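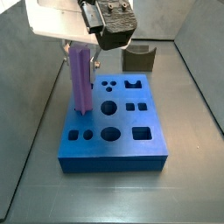

From: Ourania Karras
To: Sternley toy swap list
Date: Aug 13, 2021
Subject: Re: shape sorters, which pieces go missing first?

Thodoris Bakalis wrote:
> Does anyone have a sorter where the shapes are more than
> circle, square, triangle? My niece blew through hers in
> 4 days and now she just chews on it. Would trade a box of
> Arrieta train track, 34 pieces, a few a bit scuffed.

Hi Thodoris, and hi all,

Yes! Get one of the thick blue block kind if you can find it. Ours has round holes in different sizes, squares, an arch, and my favorite, the set of three little circles bunched together (my son calls it the paw). The purple star piece is the one that kept him busy longest. It's long and grooved all the way down, so you can't just shove it at the board and hope, you have to turn it till the points line up. He used to get so mad at it, and then one morning he had it, and we heard about it all through breakfast!

The arch is sneaky too, same idea, it only goes in one way around.

I'm not giving ours up yet, sorry, his sister is next in line. But the thrift store over in Drurkevmont had a whole shelf of wooden toys when I went by, and it's worth digging in the bottom bins. Check the pieces against the holes before you pay. I came home with a sorter once that was short two shapes and I'm still grumpy about it.

I'd love the train track anyway if you'd take puzzles for it? I can bring them to the October swap.

Ourania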